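Port Agency Diary, January 2018

The agency opened the year with the winter call schedule for Cáceres, as revised in November. Divura Cruises has confirmed 22 calls for the coming season and has asked that turnaround days be kept apart from transit days. The request was accepted, subject to berth length. The larger of the two Divura ships requires the outer berth, and the tugs must be ordered the evening before.

Provisioning
The ship's stores order was received in the morning and passed to the chandler without change. Yesenia Quispe has taken over the crew shop account and will settle the stock list with each purser in advance. She reports that the present supplier, Trelov, will hold its prices until the end of the season. Orders under 200 dollars will be added to the next full delivery.

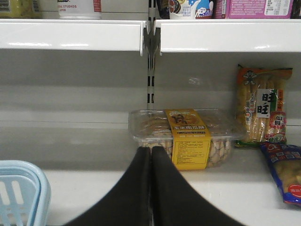
Passenger Terminal
The second gangway was returned to service after inspection. Baggage hall staff were given the new floor plan, which places the customs desks on the water side and leaves a clear path to the coaches. The terminal can now receive 600 passengers in the waiting area. Divura has asked for later boarding of guests who arrive by air, and a reply is due once the coach company has stated its hours.

Vavudent
The owners of the Vavudent wrote to inquire about a lay-by berth for 30 days while cabin work is completed. The harbor office has no objection in principle - the inner quay is free until the first spring call - but shore power at that quay is limited and the owners must submit their load figures. A draft rate was sent before the close of business. Garbage removal and fresh water were quoted separately.

The pilot station gave notice of strong northerly winds overnight. Mooring crews were placed on call from 0400.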